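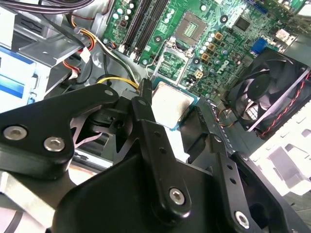
Page 16

Keeping the Processor Cell in Service
Speaker notes, Ploltbridge session, September

Slide 1. Opening

Good morning, and thank you for attending. The session covers the setup and routine care of the processor cell at the Istusley site. The cell handles CPUs at the open desktop case, and its work depends on a gripper that must reach past cables and brackets to the motherboard. The talk is limited to that one cell. Questions on the wider Teteo program will be taken at the end.

Slide 2. The work at hand

Leave the opening picture on the screen while speaking. The CPU is held between the gripper parts, with its silver heat spreader and thin green substrate in view. The retention frame is open and the gold contacts of the socket are exposed. Those contacts are fine, and they govern most of the rules that follow.

Point out the yellow wires looping just above the fingertips. The case is taught to operators as a set of keep-out areas, and loose wiring is the area most often missed. At Istusley, cables are dressed before the arm is released to move. Cases from different makers differ enough that each model has its own approach path on file. The board on the slide carries a Dell logo.

Slide 3. Gripper setup

The gripper is built from matte black plates and linkages, joined with silver hex-socket screws. All of the screws are checked with a hand driver at the start of a shift. Power to the arm is off and the lockout tag is in place during this check.

Finger plates are replaced as a pair. A single new plate against a worn one will hold the processor at a slight angle, and the fault is difficult to see by eye. After replacement, the technician runs the closing routine with the gage block before any processor is presented to the cell.

Pause here. The audience at the Seo site uses an earlier revision of the routine and may ask about the difference. The later revision adds 2 slow closings before the first full-speed closing.

Slide 4. Wrist camera

The lens is wiped with a dry, lint-free cloth. Solvent is not permitted. If the camera mount has been moved for any purpose, the cell must be calibrated again, even when the picture on the monitor looks correct.

Slide 5. Service interval

The interval was first set at over 684 cycles and was left to the judgment of the shift. It is now fixed at 40 operating hours. The service consists of cleaning the finger faces, inspecting the linkage joints for play, and reading the grip force at the closed position. Results are entered in the cell log and signed by the technician on duty.

A reading outside the limit takes the cell out of service. The force setting is not to be raised to make up for worn fingers.

Slide 6. Faults and recovery

If the arm stops while a processor is held, the operator does not open the gripper from the panel. A soft tray is first placed beneath the part, where the case allows it, and the technician is called. A processor dropped onto an open socket may bend contacts, and the board is then set aside for inspection under magnification.

Slide 7. Questions

Copies of the service sheet are available by the door. Sites wishing to adopt the Istusley interval should send their current cell log with the request.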